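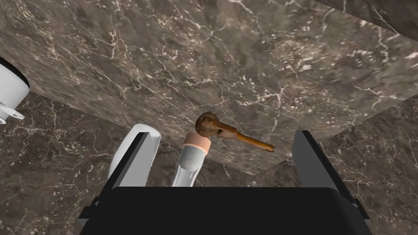 Setting up and looking after the two-arm kitchen cell

Support > Kitchen cell > Questions

Home Cells Grippers Simulation Contact

Filed under: Setup & Upkeep

We love getting questions about this cell, so keep them coming! Everything below applies to the simulated cell as well as the real one at Storkovley, as both run the same settings files.

Where do I start with a new gripper?
With the fingers open. Fit them, open them fully and save that as your zero, then close them slowly on nothing at all and check that both sides meet in the middle. Do it in the simulation first (it's quick, and you can't bend anything).

Can one grip setting cope with a bottle and a wooden spoon?
Sadly not, but tuning them is the fun bit! Give each item its own entry. A thin handle lying on stone wants the fingertips low and a slow close, and a small bottle wants a higher hold.

How do I set the resting arm?
Park it with the gripper pointing up, well away from the counter, and let the other arm do the reaching. Save the pose under its own name so a restart brings it straight back.

How close may the working arm come to the counter?
We keep a hover height of 73 mm while it moves between items, and only drop below that for the pick itself. Low plates and bowls are forgiving. Bottles need a wider path round them.

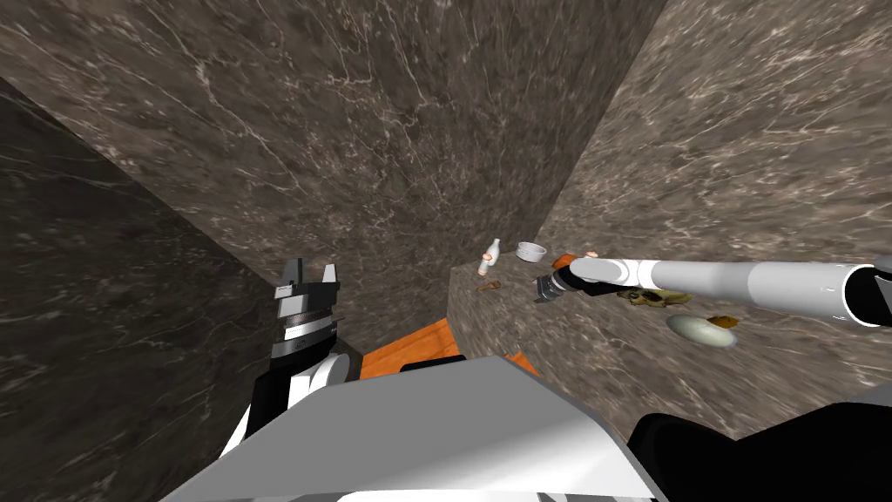

Burgi Leitner writes: I'd raise the hover a bit after any change of fingers. Ours were longer than the old set and I only noticed when I re-ran the zero.

Good tip, and we've added it to the checklist.

How often should I check the zero?
Every 200 picks on the real cell, and after every finger change. At 3,000 picks, look over the finger pads and swap any that have gone shiny.

Last updated 23 October 2022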